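Prüfliste Greifervergleich, Zweiarmplatz, Tischaufbau Frühstück
Projekt Vellden, Durchgang 3, Mai
Greifer A: Osdale, schmale Finger
Greifer B: Godoy, breite Finger
Steuerung: Sevier, beide Arme

Vor dem Einschalten

1. Not-Halt links und rechts ausgelöst und zurückgesetzt: i. O.
2. Arbeitsraum frei von Personen, Absperrkette eingehängt: i. O.
3. Kabelführung beider Arme: bedingt i. O. Die Kabel hängen bei tiefer Haltung weit durch. Vor dem nächsten Durchgang kürzer binden.
4. Fingerschrauben nachgezogen: i. O. Bei B saß eine Schraube locker, Sicherungslack fehlt noch.
5. Tischdecke glatt gezogen: Mangel. Vorne wirft sie leichte Wellen, bitte festklemmen.

Einstellungen

6. Geschwindigkeit auf 30 Prozent begrenzt: i. O.
7. Greifkraft, Registerwert höchstens 84 (Vollausschlag 255): i. O. bei A. Bei B stand noch der Wert vom Vortest, korrigiert.
8. Kopfkamera, Belichtung: offen. Bei schneller Bewegung verwischen die Arme stark, die Fingerstellung ist dann schlecht abzulesen. Kürzere Belichtung probieren.

Greifobjekte

9. Würfel grün, rosa, gelb: A und B ohne Beanstandung.
10. Apfel und Orange: A rutscht am Apfel ab, B hält.
11. Toastscheiben, gestapelt: A nimmt die obere einzeln auf. B schiebt den Stapel.
12. Spiegeleier: nur mit A geprüft. Anfahrt von oben, Finger flach über dem Teller. Abstand zum Tellerrand einhalten, sonst kippt der Teller.
13. Beide Arme gleichzeitig über dem Tisch: nur mit aktiver Kollisionsüberwachung.

Freigabe: A ja, B erst nach Nacharbeit zu Punkt 4.
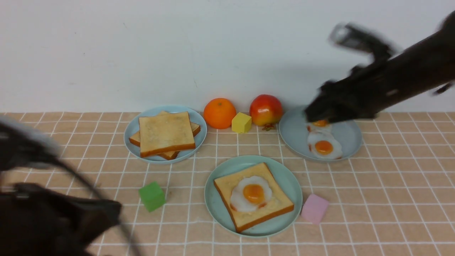 Anmerkung aus der Spätschicht: Punkt 12 würde ich vor der Freigabe auch mit B fahren, sonst fehlt uns beim flachen Greifgut der Vergleich. Die Kraftgrenze kann dafür so bleiben.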